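Chapter 7
When the Arm Stops and Won't Say Why

I want to start this chapter with a cable, and with a bad Monday I had a few years back at Tridumico. We'd been building a shelf-stocking robot called Kinov. Its job was dull and it was good at it: pick up a grocery box, carry it to a shelf, put it down, go back for the next one. It had done 3,605 picks without a dropped box, and I was so proud of that number I wrote it on the whiteboard by the coffee machine (never do this).

Then, a little after lunch, the gripper closed on a box, lifted it, and let go in midair. No alarm, no error light. The log said the gripper was closed. The box was on the floor. I picked it up, ran the same move again, and it went perfectly. So I did what most of us do at that age and decided it was a fluke!

It was not a fluke. By the end of the week we had 49 drops, scattered all over the place, and my partner on the project, Meenakshi Rana, had stopped speaking to me in full sentences. We changed the finger pads. We changed the grip force, twice. I spent a whole evening convinced that glossy cardboard was the problem and went out and bought cereal in every finish the store had.

What I hadn't done was look at the gripper from the side and ask myself what moves when it moves. When you work with one of these things every day, you stop seeing the parts that aren't the fingers. A cable is just a cable. It sticks out, it gets in the way, you push it back and carry on with your groceries. 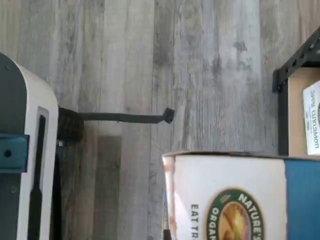 7.1 Faults that come and go

An intermittent fault is one that shows up, goes away, and comes back when it feels like it. Ours was a broken strand inside the cable, right where it bent most. With the wrist turned one way the broken ends touched and all was well. Turn it past 51 degrees and they parted, the gripper lost power for a blink, and the fingers relaxed. By the time the controller asked for a status, power was back and the answer was a cheerful "closed."

Notice that there were really 2 faults in that story. One was the wire. The other was mine: I had written software that believed the last thing it was told. We'll take the wire first, and come back to the software in section 7.4.

Before you read on, think of a machine you use at home that "just does that sometimes." Write down what it was doing, and what position it was in, the last time it did it. You'll need your note for the first exercise.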